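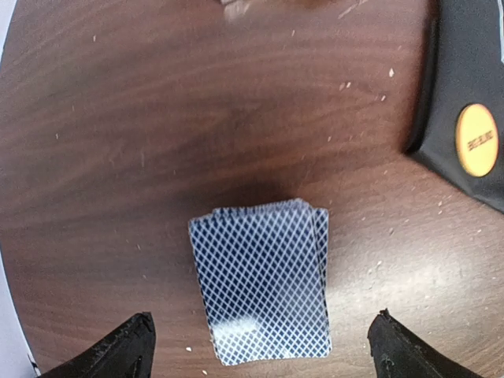 Hi all, I'm Ankica Đorđević, and I get to talk about menu music for 11 minutes! Play the Trernwood title loop first. Let it run twice, don't talk over it.

- Ask who has left a game paused just to hear the pause song (wait for hands)
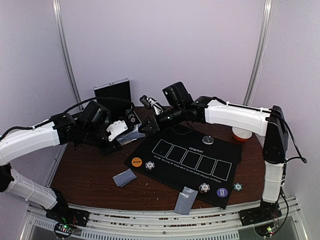

## Short loops

- Nandgate shop theme: 70 seconds, and the bass line changes on the repeat. I love this one so much
- Play the clip, then bass only
- Hirkedside map screen, 80 bpm, almost no drums
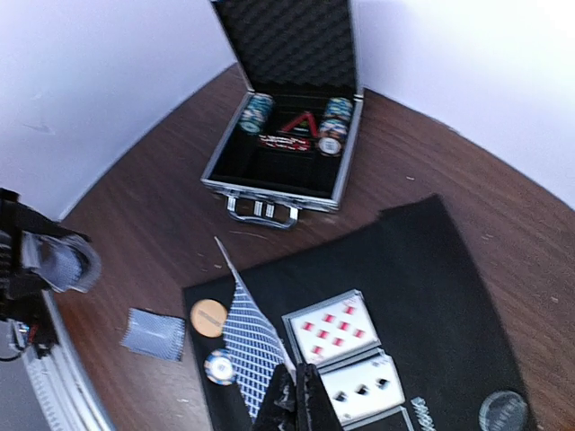
## Card room songs

- Side games get the best tunes! Slow piano, brushes, a bit of vibraphone
- Hum the hook if the laptop acts up
- Thank Hemant Tripathi for the cleaned-up recordings

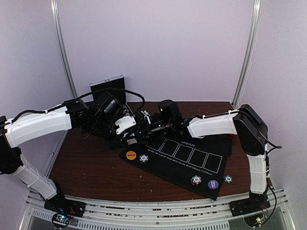 *Table with a black poker mat.*

- Last clip: Papadopoulos credits, fade at the key change
- Questions, then the playlist link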